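Bench notebook, pitch tracking – May, afternoon

Reran the spin estimates on the Pudcombe bullpen set. Same 30 fastballs as last time, new seam template. The old template kept locking onto the logo on scuffed balls and giving a spin axis that was plainly wrong. With the new one, 3 pitches still fail. All three are from the end of the session, when the light in the cage was going.

Exposure is the next thing to change. We have been at 1/2,000 s and there is still smear on the seams at release. Going shorter means more lamps, and the Flernby rig only has the two mounts. Asked them if the side rail will take a third. No answer yet.

Radar and video agree on velocity except for the left-handers, where video reads low. I think the plate distance was entered from the wrong side of the rubber. Check the setup sheet before touching any code.

Magalhães data: 14 files came over, mostly changeups. Frame rate is missing from the headers, so do not merge them with the rest until they confirm it.

Rurnar wants release height in inches, we store centimeters. Convert on export only, leave the database alone.

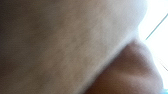

Close view, pale speckled surface, out of focus.

To do:
– re-enter plate distance, rerun the lefties
– try the seam template on curveballs
– send Rurnar a short test export
– new batteries for the radar gun, and label the old ones this time

Left the rerun going at 4:40. Output goes in the spin folder, second version.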